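Bunero Two-Hand Handling Cell
Set-up and Service Guide

Section 5: Glove snags and dropped loads when handling rope-handled bags

5.1 Purpose of this section

This section covers fault 25 (HAND LOAD MISMATCH) and the related condition where a hand reports "open" but the load does not release. Both faults are most often seen with paper carry bags that have twisted cord handles. It applies to cells fitted with the knit glove set and running the Nerklow controller. It does not apply to cells using bare fingertips or the suction tool.

Read Section 2 (Safe entry to the cell) before you start. The steps below require you to work within reach of both hands.

CAUTION: A hand that has snagged on a cord can hold stored force in the fingers and wrist. When the cord comes free, the hand may move suddenly. Keep your face and your own fingers out of the line between the two hands.

CAUTION: Do not cut the cord while either arm is under power.

5.2 How the fault occurs

During a handle transfer, one hand holds the loop and the other reaches in to take it. For a short time both hands may be in contact with the same cord. The controller compares the load reported at each wrist. If the two readings do not agree with the step being carried out, motion stops and fault 25 is raised.

The usual causes are:

Loose fibres on the glove fingers have caught in the twist of the cord.
A second loop of the cord is lying behind the receiving fingers and is picked up along with the first.
The cord has seated between two fingers and not across them.
The glove has crept up the finger, leaving slack knit at the tip.
The wrist load zero has drifted.

The first two account for most of the service calls logged under this fault.

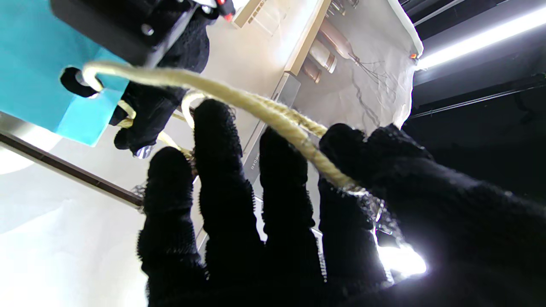 Figure 5-1. Handle transfer, wrist camera view. Cord across the fingers of the near hand; second hand at the loop.

When you review the stored wrist camera view after a fault, look first at the path of the cord. Follow it from the hole in the bag to the nearest finger, then look for any further loop behind the fingers. Check the outline of the glove as well. Raised fibres show up best against a bright background and can be hard to see from the operator's side of the cell.

NOTE: The wrist camera gives no depth reading. A loop that looks clear of a finger in the stored view may be touching it. Confirm by eye once the cell is safe to enter.

5.3 Clearing a snag

1. Leave the cell stopped. Do not press RESET. A reset at this point starts the return-home move, which will pull against the cord.

2. On the pendant, select SERVICE, then HOLD BOTH. Wait until both hand indicators show HOLD.

3. Support the bag from underneath. If the bag is loaded, place the service stand under it before going further.

4. Select RELAX and choose the receiving hand only. Finger force on that hand drops to zero over 5 seconds. The other hand keeps its grip.

5. Press the emergency stop and lock out the arm supply as set out in Section 2. The hand brakes stay on.

6. Check for movement by pressing lightly on the back of the relaxed hand. The fingers should give. If they are stiff, go to 5.6.

7. Lift the cord off one finger at a time, starting with the finger nearest the bag. Move the cord toward the fingertip. Do not drag it sideways across the knit.

8. If fibres are caught in the twist, turn the cord against its lay to open it, then draw the fibres out with the plastic hook from the tool roll.

9. If the cord will not come free, cut the cord close to the bag. Discard the bag. Do not cut the glove while it is on the hand -- the tendon lines run just under the knit and can be nicked without any sign on the outside.

10. Remove the bag and any pieces of cord from the cell.

CAUTION: Do not use a flame or hot tool to trim loose fibres, on or off the hand.

5.4 Inspecting the gloves

Inspect both gloves after any snag, even if only one hand was involved.

1. Turn each finger under a work light and look along its edge. Short fuzz is normal. Loops or strands long enough to be pinched between two fingertips are not.

2. Check the gaps between the fingers for thin spots.

3. Pull each fingertip gently. If the knit lifts away from the finger, refit the glove and tighten the wrist band.

4. Check that no knit is trapped at the wrist or against any screw head or fitting.

5. Replace the glove if you find a hole, a run, or long strands on two or more fingers. Replace gloves in pairs. A new glove grips cord differently from a worn one, and the controller uses one friction value for both hands.

Gloves are to be replaced every 2000 transfers regardless of condition. The transfer count is shown on the Nerklow SERVICE page and must be set back to zero by hand after replacement. Use only the Edska knit set listed in the parts section. Other knits may fit but have not been tested against the finger force limits.

5.5 Returning to service

1. With both hands empty, remove the lockout and restore the arm supply.

2. Clear fault 25 on the pendant. If it comes back straight away, repeat the load zero in step 3 before looking for other causes.

3. Select SERVICE, then ZERO LOAD. Keep clear of both arms until the pendant shows ZERO DONE.

4. Hang the 100 g test weight from the near hand by its cord and read the load. Repeat with the other hand. Each reading must be within 5 g of the weight.

5. Run the handle transfer at 25 per cent speed with an empty bag. Watch the receiving fingers as they pass under the loop. The cord should lie across the fingers with no second loop drawn in behind them.

6. If a second loop is picked up, stop the cell and raise the LOOP CLEARANCE setting by one step. Repeat step 5.

7. Return to full speed only after five clean transfers in a row.

8. Enter the fault, the glove condition and any change of setting in the cell log.

NOTE: Raising LOOP CLEARANCE makes the receiving hand approach from farther out. Check that the new path does not bring the wrist or its cables near shelving, racks or loose sheeting at the back of the cell. If it does, move the items. Do not lower the setting to suit them.

5.6 If the hand does not relax

A hand that stays stiff after step 4 of 5.3 may have a jammed tendon or a failed finger drive. Do not force the fingers open.

1. Leave the lockout in place.

2. Remove the cover plate at the wrist and turn the manual release a quarter turn to the left. Expect the fingers to open quickly.

3. If the release will not turn, support the load, cut the cord, and tag the cell out of service.

4. Contact Toivonen service and quote the fault number, the transfer count and the LOOP CLEARANCE setting. Save the stored wrist camera view first -- it is overwritten at the next power-up of the arms.

5.7 Known issue

On controller releases issued before 31/12/2019, RELAX acts on both hands even when only one is selected. The bag will drop. On these releases, skip step 4 of 5.3, lock out the supply with both hands in HOLD, and open the receiving hand with the manual release as described in 5.6, step 2. The release date is shown at the bottom of the pendant start page.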